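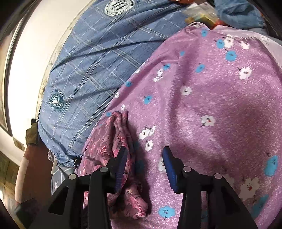
Reading time: 2 minutes

Household Textiles, Unit 3: Blankets, piles and folding

Welcome back! Last time we talked about fibres, and I promised we'd get on to my favourite part of the course, the handling. Please bring a blanket from home to the practical. Any blanket will do, and the more floral the better as far as I'm concerned.

Start with pile. A short-pile blanket shows you so much if you look at it in slanting light. Where the fibres lie one way you get fine pale streaks, and where the cloth dips into a fold the same pink goes down to a deep magenta. It's one dye! Students at Mestuton used to sort these as two different colours, and I can see why. Stroke the pile flat with your palm before you judge a shade.

Next, edges. Find the corners first, always. A gathered corner hides a surprising amount of cloth, and if you fold over it you'll be chasing the lump for the rest of the session. Turn back a strip along one side and compare the two faces (a paler reverse is common, and very handy for telling which way up you are).

Now for mixed piles, where a plaid, a floral and a smaller patterned cloth have all ended up together. Work from the top. Lift the smallest piece away, shake it out, and only then go for the blanket underneath. 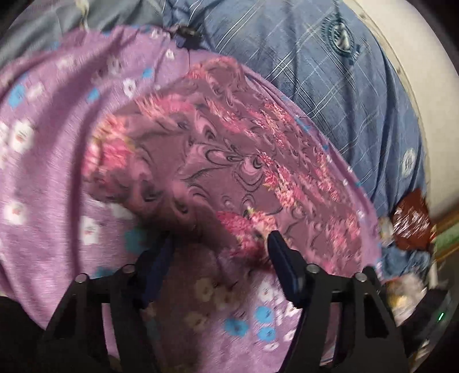
Photo: Severino Vidal / Trorora

I love a busy print for this exercise. Dark curlicues, little bubble-like circles and sprays of pink and coral flowers on mauve, all crumpled over a lilac blanket with daisy-like flowers of its own: your eye wants to follow the pattern, and you have to teach it to follow the hem. Look for the slightly lighter pink edge and let that guide your hands.

For the practical, in pairs:

Find the hem and two neighbouring corners.
Smooth from the middle outwards.
Fold in half, then in half again, pile side in.
Swap cloths and repeat.

Reading: Henriques, chapter 7, on creasing. Stallis is good on printed pile if you can get hold of the library copy.

Written task: roughly 2,000 words on one textile you use at home, due in October. Sketches and swatches very welcome!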